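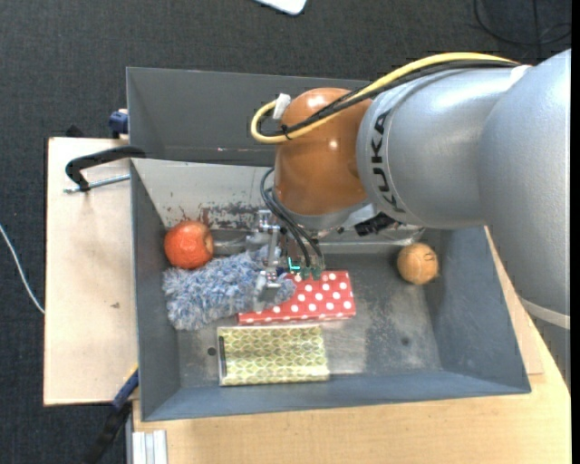

Journal > Buildings in Use > Floor Coverings and Indoor Noise
Jul 1, 2023 | Selamawit Kumsa, Endang Pasaribu and Isamu Chiba
2 shares | 4 comments

4. Carpet as a Sound Control Measure in Shared Workrooms

4.1 Background to the measure

Carpet was first laid in the workrooms at Istthorpe as a matter of comfort, and its effect on noise was given little thought in the original fitting plan. The later decision to treat it as a sound control measure followed a review by Gilchrist and Stelmakh, who argued that the floor is the one large surface in a shared room that most building managers are free to change. Walls are often held by lease terms. Ceilings carry lighting and sprinkler lines, and work on them requires the room to be closed.

The same review drew a distinction that we keep throughout this section. Noise made at the floor, such as footsteps, chair movement and dropped objects, is reduced at its source by a soft covering. Noise made above the floor, chiefly speech and equipment, is reduced only to the extent that the covering absorbs it after it has entered the room. Complaints from staff rarely separate the two. A person who reports that a room is "loud" may be describing hard heels in a corridor or a long telephone call at the next desk, and the remedy differs.

4.2 Type of covering

Low, closely woven carpet is the usual choice for rooms in which furniture is moved often. The covering in Figure 2 is of this general kind, dark charcoal in color with a fine woven texture, and runs beneath light wooden surfaces and a large metal bin. Deeper pile absorbs more sound at middle and high pitches, but it holds dirt, resists casters and keeps the marks of heavy legs. For these reasons the Ruiz-Ortega guidance, which both of our sites follow, advises against it in any room with wheeled seating.

The backing matters at least as much as the face. Carpet glued directly to a concrete slab softens impact noise but does little for speech. When the same carpet is laid over a felt underlay, staff in the room below report a clear improvement, and staff in the room itself report a smaller one. At Firnthorpe, where the underlay was left out of two rooms to save on cost, the building manager later asked for it to be added and was told that the carpet would have to be lifted entirely. We recommend that the underlay be priced as part of the covering and never as an option.

4.3 Hard surfaces above the carpet

A carpeted room may still be a loud one. Tabletops, shelving and storage containers present broad hard faces at the height where people sit and speak, and a covering on the floor has no influence on the sound that passes between them. Metal containers deserve particular notice. An object set down in an empty metal container produces a short, sharp sound that staff in our interviews described as more tiring than steady noise of greater strength. Placing the container on wood does not change the sound within it, though a thin mat laid inside the container may.

Interview notes from Clernon support this reading. After the floor there was recovered, the staff were pleased with the quieter footsteps and less pleased with nearly everything else. Several said that they now noticed sounds they had ignored before, among them drawers, a printer and a door closer in need of adjustment. Pasaribu has suggested that lowering one source of noise brings the others forward, and that a second round of complaints should be expected in the first months after carpet is laid. Our records are consistent with that view but are too few to settle it.

4.4 Upkeep

Sound performance declines as the pile flattens. The decline is uneven and follows the walking routes, so that the parts of the floor which produce the most noise are also the first to lose their benefit. Carpet laid as tiles allows the worn routes to be replaced alone. Tiles can also be exchanged between busy and quiet areas, a practice adopted at Istthorpe each November, when the rooms are cleared for inspection.

Wet cleaning should be followed by a full drying period before furniture is returned. At Firnthorpe, desks were put back too early and their feet left stains that could not be removed. The appearance of the floor then became the main subject of staff comments, and questions on noise in the next survey went largely unanswered.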